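Workshop Tips: Getting a Simulated Robot to Hold a Rod Against a Panel
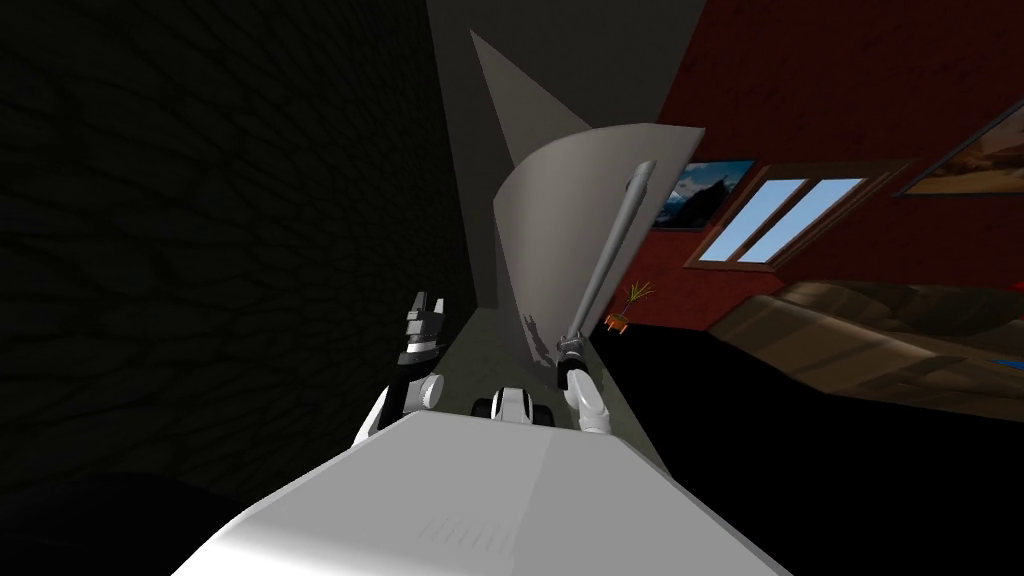
Rod in the right gripper, tip on the curved panel, left gripper empty.

I get a lot of mail about contact tasks, so I've pulled my notes together on one page. My setup is Vikix for the simulator and Kettle for the planner, but most of these tips should carry over to whatever you run at home.

Start with the tip, then worry about the hand. I used to plan the gripper's path and just hope the far end of the rod went along with it (it did not!). Now I add a tool point at the rounded end and give that to the planner. With a long rod, a tiny turn of the wrist swings the tip a surprising distance, and you want the planner to know that before you do.

Give the rod its own collision shape. A plain capsule is plenty. I ran over 3,000 plans one November with the rod missing from the collision model, and they all looked lovely until I switched physics back on.

Slow down before you touch. I stop the fast move 9 centimeters short of the panel and hand over to a gentle force controller for the last bit. Set your force limit low and creep it up. If the tip chatters, lower the stiffness first and leave the damping alone for a run or two - changing both at once is how I lost a whole evening.

Curved panels need a bit more care than flat ones. Don't trust one surface direction for the whole sheet. My friend Waltraud Koller samples a small patch near the contact point and uses the average, and I've copied her ever since. It's cheap to compute and the rod skates around much less.

Keep some clutter in the room. Mine has a sofa, a potted plant, a window and a couple of paintings on a red brick wall, and I leave it all in for perception tests. A grey rod on a pale grey panel is hard enough to pick out, and if your segmentation only works against a blank background you'd better find out early. Try it with the lights low, too. Shadows on the panel fooled my edge finder 36 times in one batch, and masking with depth cleared up most of those.

Check which way is up! A head view can be tilted quite a lot, so don't let any script assume that walls are vertical in the picture. I convert everything to the world frame as soon as it comes in.

Park the idle arm on purpose. If you leave it out of the plan it still takes up space, and the planner can send the busy elbow right through it. I save two parking poses and pick whichever is farther from the work.

Tsegereda Ayele wrote in to ask about logging. I save joint positions, contact force and the planner's seed, all in one file per run, named after the task. Mine are under Tukalent, which was meant to be a temporary folder name and has now survived three laptops.

Next time I'll get into regrasping, once I've fixed my slip detector.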